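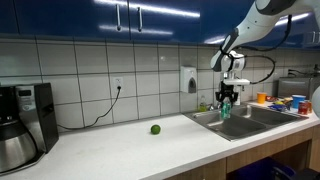
Home | Galleries | Forums | Help Desk

Ticket 126: Captions showing under the wrong photos, Plitstead premiere gallery
Status: Resolved

Hi there, and thank you so much for running this lovely fan archive! I was going through the red carpet gallery for "Nildale" on Tuesday evening (I must have seen every episode twice by now) and the captions seem to have slipped. From photo 68 onward, each one has the caption of the photo before it, so the director is labeled as the leading lady and the after-party shots say "arrivals." I tried another browser and cleared my cache, and it's the same on my phone.

Reply from the help desk:
Thanks for such a careful report, and I'm sorry for the muddle! We uploaded 200 photos for that event, and a duplicate had been taken out without its caption, which pushed everything after it down by one. I've removed the stray caption and rebuilt the gallery. Would you mind taking another look when you have a minute?

Update from the original poster:
All the names match now, thank you! The slideshow still had the old captions at first, but they came right once I logged out and back in.

Help desk: Wonderful, closing this one. The "Plutier" wrap party gallery had the same trouble and is fixed too.

Filed under: Photo Galleries, Captions & Credits

Contact | © Sandhu Screen Archive | Back to top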